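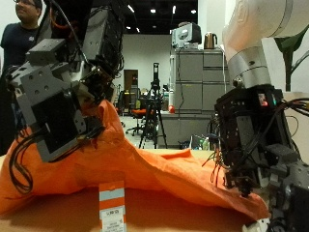 Kazue Ikeda laughs when I ask how long she has been rapping. "Since the school bus," she says. "Badly!"

Her second album, Valtley, came out in April, and I haven't stopped playing it. The drums are huge, the jokes are better, and the closer, "Kubo," still gives me goosebumps. She wrote 80 verses for the record and kept 30. "I cried over a couple of them," she admits. "Then I went and got noodles."

Grema, the small label that signed her, let her produce 2 of the songs alone. "They heard the demos and said go ahead. I was terrified."

She's already back in the studio at Taltavside, trying out slower beats (I heard one, and wow). "I want to sing more," she says. "My mom has been asking for years."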